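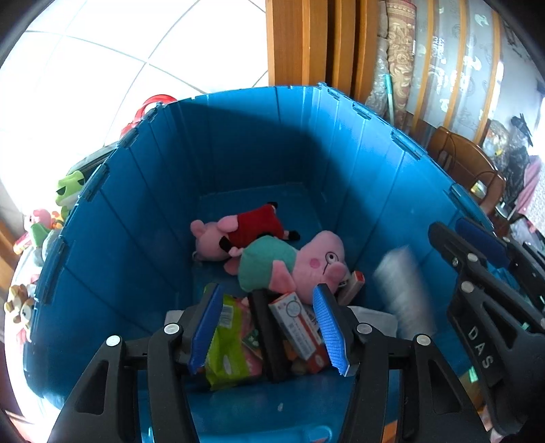
Abb. 4: Blick in den blauen Behälter; Plüschschweine und eine kleine Schachtel liegen gemeinsam am Boden.

Suche Suchbegriff eingeben Erweiterte Suche
Artikel drucken | Per E-Mail senden

4.2 Gemischte Bestände auf dem Bett

Die Bettfläche dient in vielen Haushalten als Zwischenablage beim Aufräumen. Bandara und Awan bezeichnen solche Ansammlungen als gemischte Bestände, sofern mindestens zwei Gebrauchsklassen ohne erkennbare Trennung nebeneinander liegen. Der Behälter in Abb. 4 erfüllt dieses Kriterium: Zwei Plüschschweine, eines in rotem Kleid, das andere in blaugrüner Kleidung, teilen sich den Boden mit einer kleinen weiß-roten Schachtel. Nach dem Wudeck-Schema fallen die Figuren in Klasse A (weich, formveränderlich), die Schachtel in Klasse C (formstabil, quaderförmig).

Schwieriger ist die Zuordnung außerhalb des Behälters. Taschentuchpackungen mit Blumendruck, eine Arzneischachtel und eine weiße Rolle liegen unmittelbar an den Stofftieren an. Die Packungen wurden der Klasse B (biegsam, flach) zugewiesen, die Rolle der Klasse D – unabhängig von ihrem Verwendungszweck. Teilweise verdeckte Stücke, etwa der dunkelblaue Plüsch hinter einem weißen Päckchen, erhielten den Zusatz v.

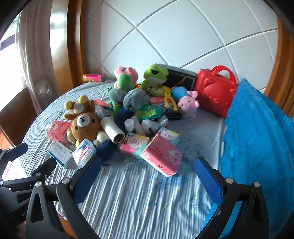
4.3 Belegung des Behälters

Für die Belegung wurde nur die Bodenlage betrachtet. Weiche Stücke passen sich den Wänden an und lassen Hohlräume, in die flache Packungen nachrutschen können; formstabile Stücke verhalten sich umgekehrt. Als Höchstwert je Durchgang galten 30 Stücke, bei einer Obergrenze von 8 Minuten. Stehende Gegenstände wurden gesondert vermerkt, so der weiße zylindrische Fusselroller im hinteren rechten Teil des Behälters.

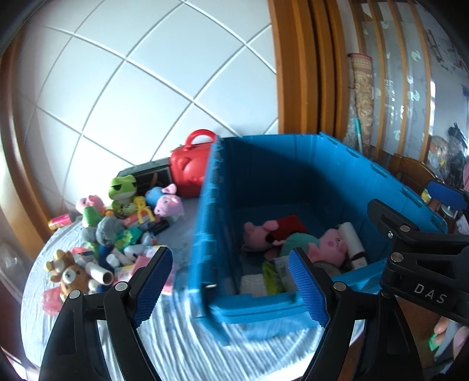 Der auf dem Laken verbleibende Rest wurde nach derselben Klasseneinteilung erfasst. Er umfasst neben Plüschfiguren auch formstabile Stücke, darunter ein rotes Hartschalenetui mit gebogenem Griff und ein schwarzes rechteckiges Etui. Beide gehören zur Klasse C, obwohl der Griff von der Quaderform abweicht; eine eigene Klasse für Tragegriffe sieht das Schema nicht vor. Die Abgrenzung zwischen Klasse B und textilen Einzelteilen bleibt unscharf – gefaltete Tücher wurden hier als flach gewertet.

Kontakt | © Flerkik Verlag | Nach oben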